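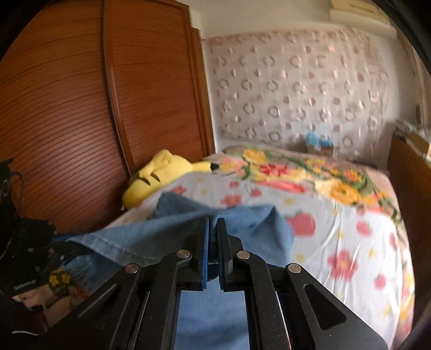
What makes a small room sound good for live music?
Mostly soft surfaces in the right spots, a low stage and a sound person who keeps the vocals clear of the drums.

Doltlow Sessions: Running a Live Night for Local Bands
Final report, Music and Events Project
Sunday, February 28, 2021

Why we picked this

Everyone in our group either plays in a band or has tried to get one booked, so we wanted to find out what the other side of the job is like. Our plan was to put on two short shows at Doltlow, the basement room under the print shop, film them and stream them to people at home. No audience in the room, just the acts and us. I had never coiled a cable properly before this project and now I have opinions about it!

The acts

We put out an open call and got 31 replies, which was way more than we were ready for. We listened to every demo (some were phone recordings with a dog in them, and one of those got a slot) and settled on Fikska and Ekström for the first night and Ornel for the second. Fikska are a loud three-piece with a lot of pedals. Ekström is a solo act with a nylon-string guitar and a very quiet voice, so putting the two on one bill was our first real sound problem.

Sound

The room is brick on three sides and it rings like a bell. In the first rehearsal the snare bounced off the back wall and landed in every vocal mic. We hung moving blankets behind the kit, turned the guitar amps sideways and dropped the monitors until the singer complained, then brought them up a little. Huge difference — you could finally hear words.

For Ekström we went the other way. We took the blankets down, used one mic on the guitar and one on the voice, and let the room do some of the work. That set is my favorite thing we recorded all year.

The shows

Night one started 8 minutes late thanks to a stream key typed in wrong. At the best point we had 52 people watching, and the chat was going nonstop during Fikska's last song. Changeover was slow. We should have marked the mic stand positions with tape and set up Ekström's chair ahead of time.

Night two was much smoother. Ornel played a longer set than we had agreed on, with a synth piece in the middle that kept stretching out, and we just let it run. The low end was too heavy on the stream, though it sounded fine on our headphones, so next time somebody should be listening on a cheap laptop in another room.

What we would change

Send the bands a stage plot form a week early. Bring spare batteries for the tuner. Do a full test stream with drums, not just someone saying "check" into a mic.

We still have to mix the Ekström set, and all three acts have said they would come back. We are hoping for another session in April — this time with a proper opening act and a longer soundcheck.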